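3.2 What people leave out on a desk

I went into this part of the study thinking containers would be the boring bit. You put a thing away, the thing is away, fine. Then I started going through our desk notes with Dušan Holub, and we kept arguing about the same question: is a snack can storage, or is it food? Our coding sheet (we borrowed the Kubíček categories and bent them a little) had no good answer, so I gave packaging its own code. Of the 3086 items we logged in the Prernen offices, 353 ended up there, which was way more than I'd guessed!
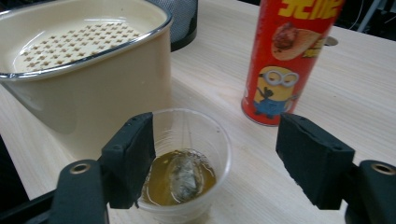 Figure 6. Desk items coded as "open container" (cream oval, silver rim) and "packaging" (red snack can with a Minion).

The oval one was easy, as it's open at the top and you can look right down to the patterned bottom. The can took us most of a February afternoon. Dušan wanted it under food and I wanted it under decoration, mostly on account of the cartoon, and in the end neither of us got our way.

Bare tabletop was the other headache. In the first round we only wrote down objects, so a clear stretch of wood just vanished from the data, and I think that was a mistake on my part.

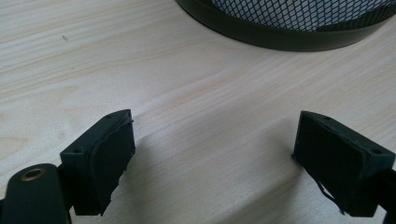 For the second round we gave clear surface its own line on the sheet, and I went back over 100 of the desks myself to fill it in. It was slow going, but the people we talked to cared about that space a lot (one called it "my parking spot"), and Section 4 leans on it pretty heavily.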